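A day at the Kilulik workshop, Gellbridge

I have wanted to see inside the Kilulik for years. It is a shared workshop in the old part of Gellbridge, down the lane behind the bus depot, and it opens its doors to visitors a couple of times a year. I kept missing them. In June I was away, and the time before that I turned up on the wrong morning and stood in the rain looking at a padlock. So when I saw there was an open day on January 1, 2022, I set two alarms, put a flask in my bag and went, holiday or no holiday.

It took 40 minutes on the train from Padness and then a walk along the canal. The door is green and has no sign on it, only a paper arrow. Go up the stairs, not down. Down is the kiln room, and the people in there were very kind about it but I was clearly not the first.

Upstairs is one long room with a mezzanine at the far end. Wood at the street side, metal in the middle behind a curtain, electronics and robots at the back where it's quiet(ish). There are 70 members, and on open days anyone who has something on the go is asked to leave it out and stand near it. I love this. You don't get posters or a talk, you get a person with glue on their sleeve who has been dying to explain the thing to somebody all year!

I started in the wood corner, where a couple were building a folding canoe out of thin ply and a great deal of tape. They had got as far as finding out that it wouldn't go down the stairs. The plan was to take it out by the loading hatch on a rope, and there was a lively argument going about whether to do it in one piece. Next to them was a loom, half rebuilt, with a motor from a treadmill waiting to be fitted. I could have stayed an hour there. The owner let me turn the cam by hand and watch the frames go up and down, and I now know more about treadmill motors than I expected to by lunchtime.

The metal section was roped off for most of the morning and I only got a quick look. Lathe, two pillar drills, a rack of stock with handwritten prices. The smell took me straight back to school.

Then the back of the room, and my reason for coming. I build small automatic things at home, on a kitchen table that has to be clear again by tea. My current one is a seed sorter, which has been my current one for a long while. I wanted to see how people do it when they have space, and company, and a proper bench.

The first bench had a plotter made from two old printers. It draws maps of the local footpaths with a fountain pen, and the trouble is all in the pen. Too fast and the line skips, too slow and you get a blot at every stile. They had filled 14 sheets trying different nibs and had pinned the lot up in order, blots included. I thought the blotty ones were the best of the bunch and said so, which went down well.

After that came a greenhouse window opener, a cat flap that texts (it was switched off, the cat having worked out how to send messages all night), and a marble run that loads itself with a little bucket chain. The bucket chain was the thing I looked at longest. The buckets are bent from drinks cans and hung on bicycle chain, and they tip over a bar at the top with a lovely clonk. My seed sorter lifts seeds with a belt, and the belt slips. I took down all the measurements I could.

The biggest build at that end is called Mateos, and it has two arms. It's a long-running members' project and people drift in and out of it; I met four different members who each told me it was mostly somebody else's. The job they've set themselves is shop work: picking up groceries and putting them where they ought to go. The arms themselves were bought in, second-hand, but the framing, the wiring, the table and all the programming are done in the workshop in the evenings, and there's a ring binder with every change written in by hand. I was allowed to leaf through it. One page just says "DO NOT TIDY THE CABLES" and is signed by three people.

What surprised me was how much of their time goes on the groceries. I'd pictured them fussing over motors. But they talked to me about lids, wrappers, how a full bottle swings and an empty one doesn't, how anything shiny or see-through makes life harder for the cameras. One of them had spent an entire weekend on crisps. They shop for it at the supermarket by the station and keep a list on the wall of what has been good and what has been a nightmare. Eggs are on it, crossed out very firmly.

I stayed for quite a stretch and they were patient with my questions. How hard does it squeeze? (As little as they can get away with.) Does it know what it's holding? (Depends who you ask, and they do not agree.) Could it sort seeds? (Laughter, but kind laughter -- and then a real answer, which was to forget arms altogether and use a vibrating tray.) 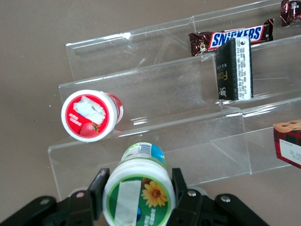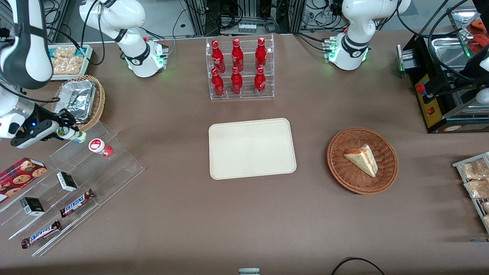 My seed sorter has one great weakness, and it's the part where the seeds wait their turn. I've always used a flat dish, so they lie in a heap and the picker goes for three at once. Seeing the clear stepped shelf on the Mateos table, with the Snickers and the other bits and pieces set out on different levels, made me want steps of my own. A row of little ledges, each with a lip at the front, so a seed can sit by itself and be got at from the front or the top. I wouldn't use clear plastic, having heard all that about see-through things and cameras, but I've got a sheet of black card and a ruler and I started folding on the train home. The other thing I'm borrowing is the cloth. Mine is a bare varnished table that throws back every lamp in the kitchen, and a plain brown-mauve cover like the one under their basket and tray would sort that out for next to nothing.

Lunch was soup in the kitchen on the mezzanine, pay what you like, with bread from one of the kiln people. The mezzanine is also where the library lives. It's mostly manuals, a surprising number of them for sewing machines, and you can borrow three at a time if you're a member. From the rail you can look down the whole length of the workshop and I'd recommend doing that before you go round, which I didn't. I had walked straight past a chap re-covering a concertina under the stairs and only spotted him from up there.

In the afternoon there was a table for visitors to make something, a small buzzer circuit in a matchbox. It was meant for children but there was no upper limit given and I had a go. Mine buzzed! Then it wouldn't stop buzzing, and I was shown how I had put the switch in the wrong way round, and I carried it home with the battery out.

I went back to the canoe before leaving. It had reached the hatch and there was a crowd in the lane. I had a train to get and couldn't wait, so if anyone reading was there, please tell me how it went.

A few notes if you're thinking of going. The stairs are steep and there's no lift at the moment, though the front half of the ground floor is level and they'll bring smaller things down to you if you ask. It is cold. Wear a jumper you don't mind getting sawdust on. Bring cash for the soup. Ear plugs are in a box by the metal curtain and the owners of the bucket chain would probably like you to take some from there too. The robot end gets crowded after lunch, so go in the morning if you'd like a proper chat.

Membership is 40 pounds a quarter, which includes the induction and a shelf. I've worked out that I could get there on two evenings a month, three if I skip choir, and the form is on the fridge. Meanwhile the black card has been folded, the first ledge came out crooked, and I'm cutting the second one tonight.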